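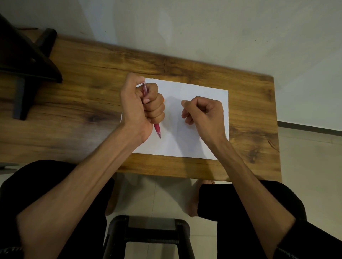 Support > Writing and desk > Pens > Ticket 123

Reading time: 4 minutes

Subject: Pink pen skips on paper, and marks on the desk top

Status: closed by customer

Product: Literell pen, pink barrel, with clip
Desk: Zerent, wooden top, oiled
Paper: Grosodura, white, 90 g

First message from customer

Good morning. I write to you about a pen which I bought in March in the Priedītis shop. I use it at home, at a wooden desk, for letters and for filling in forms. In the first weeks it wrote very well. Now it makes a line, then a gap, then again a line. When I press harder the gap becomes shorter, but the paper gets a groove and my hand becomes tired.

I have a second trouble which is perhaps connected. When I write on one single sheet, the grain of the desk comes through into my line. The desk has strong grain and also some knots, and I can feel them with the pen. I don't know if the pen is faulty or if the desk is the reason for everything, so I put both in one ticket. Please tell me if I must open two.

What I tried before writing to you:

- I wrote circles on the corner of an old envelope. After many circles the ink came, but it stopped again in the next line.
- I wiped the tip with a dry tissue. There was a little fibre on it, from paper I think.
- I changed the paper. On a cheap copy paper the pen skips less. On the Grosodura paper it skips more.
- I left the pen standing in a cup with the tip down for one night. I saw no change in the morning.

Reply from support

Thank you for the clear list. One ticket is fine. Please try the following and write down what happens after each step, also if nothing happens.

1. Wash and dry your hands, then take a fresh sheet from the middle of the packet. Hand cream on the paper is a common reason for gaps, mostly in the lower part of the page.
2. Check that the barrel is screwed fully closed. Hold the lower part still with one hand and turn the upper part with the other. Do not use pliers.
3. Write two lines on the single sheet, directly on the desk.
4. Put a thin pad of paper under the sheet and write the same two lines again.
5. Tell us how you hold the pen. If it stands almost upright, the ball does not roll well.

Answer from customer, Tuesday, 19:40

I did the steps this evening and here are my notes.

Step 1. Hands washed with soap. Fresh sheet, laid in landscape, because I have more space for the arm like this. I must admit that I do use hand cream, every time after the dishes, and then I sit down to write.

Step 2. I believed the barrel was closed, but it was not. It turned a little more, maybe a quarter of a turn, and then stopped. I was careful and used only my fingers.
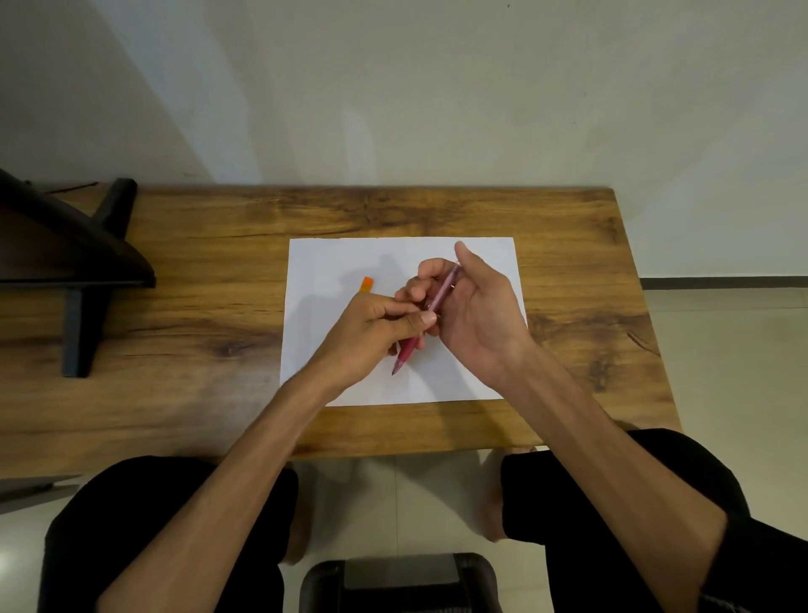
Step 2, pen held in both hands over the blank sheet.

Step 3. Directly on the desk. The first line had one gap, the second line had none. The grain was still coming through, and near the knot the line shook.

Step 4. With a pad under the sheet (I took a thin writing block). Both lines without a gap. The line was also darker and I did not need to press.

Step 5. I hold it quite steep. When I was a child at school I was corrected for this many times, and it did not help. I tried now to lean it more to the side and it is better, but I forget it after a few words.

One more question. There is a thin dark streak in the desk top, it goes diagonally near the right side. Is it a crack? I can't remember if it was there when the desk came. I put my nail over it and I feel almost nothing.

Reply from support

Very useful, thank you. The quarter turn explains the gaps, in our opinion. When the barrel is a little open, the refill can move back when you press, and the tip loses contact for a moment. The cream and the soft surface of the Grosodura paper made it worse. Please check the barrel again after one week of writing. If it opens by itself, we will send a new one.

The refill is good for 1000 metres of line, so after the spring it should not be near its end unless you write very much.

About the desk - if the nail doesn't catch, it is most probably part of the grain. You can put a small piece of tape beside the end of the streak and look again after some weeks of heating season. If the streak becomes longer than the tape, please open a new ticket in the Furniture section with the delivery number, and do not oil that place before our colleagues have answered.

Last message from customer

I checked after one week. The barrel is still closed. I have written 2 long letters and one form without any gap. I keep the writing block under the sheet now, and I write first and put the cream after. The tape is on the desk, the streak is the same length.

You can close the ticket. If it is possible, please add to the instruction paper of the pen that the barrel must be turned until it stops - it is not written there, I looked on both sides.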